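Mon 6 July

Bench day, cell two. Started at the usual hour with the left arm still tagged out from Friday's shift. Ratree had written up the event as "left gripper did not open on command, operator reached in." The second half of that sentence is the part I care about, so I spent the first hour on the log before I touched anything.

The log is clear up to the release command. The controller at Lallside sends open, the gripper acknowledges, and the finger position does not change. Position feedback stays flat for the full timeout. The arm then goes to hold, as it should. No fault is raised, because hold after a timeout is treated as a normal state in the current Ferby build. The lights on the base stay green. Lautaro saw green, assumed the cycle had ended, and put his hand in to take the package. At that moment the retry fired. Fingers opened, package dropped, and the wrist moved up to its clear position past the back of his hand. No contact. He says he felt the air move. I have entered it as a near miss and he has signed it.

So there are two faults, and I want them kept apart in the report. One is mechanical or electrical: the gripper does not always open. The other is in the logic: the cell tells a person it is idle when it is waiting to try again.

Removed the tag at ten with Fermín on the stop and reran Friday's sort at reduced speed. Same items: bottle, fruit, cookies, tray. Pick with either arm, place in the tray, return. I kept everyone behind the line and worked from the keyboard. The first picks with the left arm released normally. Then it took the cookie package and was told to open before the move to the tray, which is the test Violeta asked for. It stayed shut with the red package hanging from the fingers. Right arm open and parked at its own side the whole time. Green on both bases.
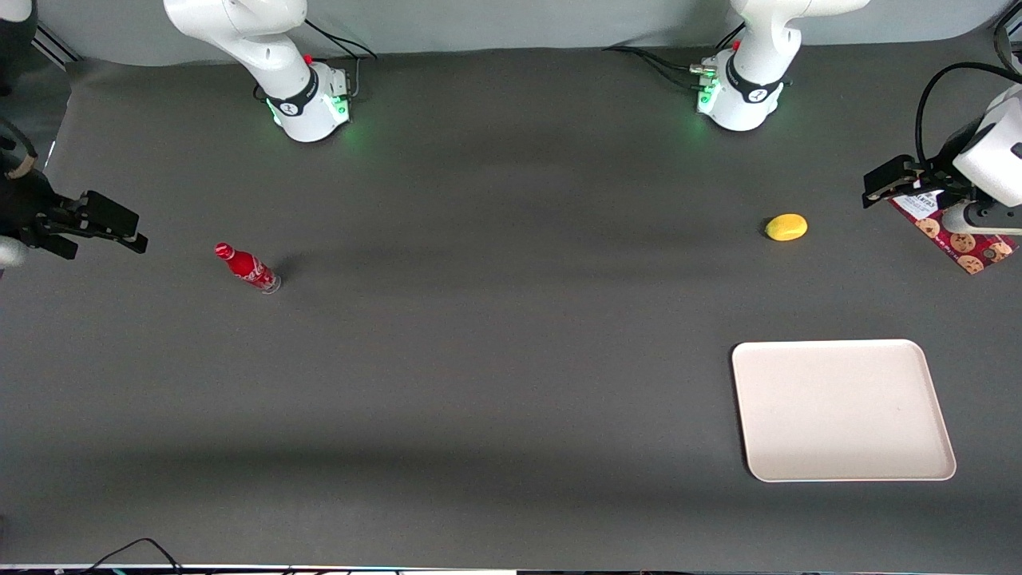 Gripper fault

Left it in hold with the retry disabled and put the meter on the supply. Voltage at the controller end was fine. With the arm powered down and locked out, I flexed the cable that loops over the gripper body and got an intermittent open on one conductor, close to the connector. It only shows when the loop is pulled toward the outside. That fits the log, as the acknowledge travels on a different pair and would get through while the drive enable does not.

Ifeanyi thinks the loop is too tight for the wrist angles in the new pick path. He may be right. The path was changed three weeks ago and the cable was not rerouted. The right side uses the old path and has no failures on record. I would like to see the strain relief moved before we blame the part, but the cable gets replaced in any case. Nireva has one in stock and it should be here by Thursday. Marked the old one and bagged it.

Went back through the history for the left side. 2808 release commands since the path change, 5 with no motion before timeout. Four of those cleared on the retry and were never looked at. That is how it got to Friday.

State indication

This one bothers me more. Ledesma wrote the retry as a background task with a 30 second delay, and the status output only reads the foreground task. Nothing in the foreground, so green. Asked for three changes:

No automatic retry on a gripper release. Timeout raises a fault and stops there.

Status lights to follow the worst state of any task, background included.

Reset by hand only, from outside the line.

Ledesma agreed to the first two on the phone and wants to discuss the third. I have no wish to discuss it. Until the new build is loaded, the rule is that anyone reaching over the table presses the red button on both arms first, whatever the lights say. Put that on a sheet at the keyboard and read it aloud to the afternoon shift. Lautaro asked whether it applied to picking up a dropped item at the near edge. Yes.

Left arm tagged out again at four. Right arm released for single-arm work at reduced speed only. Tomorrow: reroute drawing for Ifeanyi, finish the report, check whether cell one runs the same retry code – I suspect it does.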